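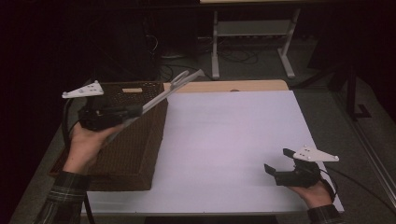

Setting up your sorting table

Before you fold a single towel, it helps to give yourself a proper place to work, and we promise the few minutes you spend on it will come back to you later. The Skonilon Home Linen Guide assumes a table you can reach across without leaning. Cover the top with a plain white sheet, letting it take in most of the surface; a bit of bare wood showing along the far side does no harm at all. Set your big brown woven basket on the left half, as we have it, and keep the right half free for folding.

1. Wipe the tabletop and let it dry fully before the sheet goes on.

2. Smooth the sheet from the middle outward. Small creases are fine, but a thick fold under the basket will make it rock.

3. Turn the basket so that a handle opening is easy to get your fingers into. You will be glad of it when the basket is full and you want to slide it toward you.

4. Line the basket if you are storing anything delicate. The Plomton cotton liner fits our large size, and an old pillowcase, slit down one side, does nearly as well.

5. Fold hand towels in thirds and stand them on edge, starting at the back. Bath towels go in last, flat on top.

Note: A large basket takes around 200 ounces of folded linen comfortably. If yours is heavier than that, split the load between 2 baskets.

Caution: Do not lift a full basket by one handle. The weave around the opening can stretch, and a stretched opening cannot be put right at home.

Caution: Keep the basket away from heaters and damp floors, even for an afternoon.

For the Cleston lid and how to fit it, see the next section.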